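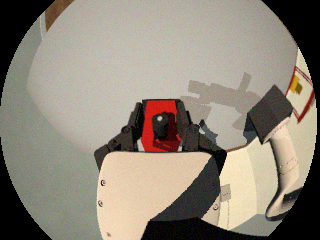 *Red block, held between two gray fingers. Rendered.*

I gave up on paper grocery lists in December and went back to them on a Monday, so the experiment was short.

The app was fine. It let me sort things by aisle and it remembered what I bought last time. The trouble was that I shop at Halász, the small place on Birkgate, and they don't have aisles in the way the app wanted. There is a front room, a back room and a wall of jars. I spent a whole evening telling my phone that lentils are in the back room and then they moved the lentils.

So I use the backs of envelopes again. I write the list in the order I walk, which goes bread, onions, whatever is cheap, milk, then the jars. If I think of something later I squeeze it in at the side with an arrow. I keep the pen in the bag with the envelope.

The other change is that I write down what I paid. My notebook says 393 for the last 11 weeks, which is less than I expected and includes one birthday dinner. Coffee came to 80 of that. I tried the Flonora ground coffee for a while to bring it down and went back to beans. I can live with the number.

Ferenc Farkas asked in the comments last time whether I plan meals first and shop second. I used to. I had a chart on the fridge with seven dinners on it, and by Thursday we were always eating something that wasn't on the chart. Now I plan three dinners and leave the rest to leftovers, eggs and soup. Less gets thrown out. Last week it was half a cabbage and some parsley.

The soup, for those who wanted it: two onions, three carrots, a cup of lentils, a can of tomatoes, 8 cups of water, salt, and a spoon of paprika once the onions are soft. Forty minutes on low. It thickens overnight, so add water the next day.

I still need to find a decent bag. The handles went on the old one.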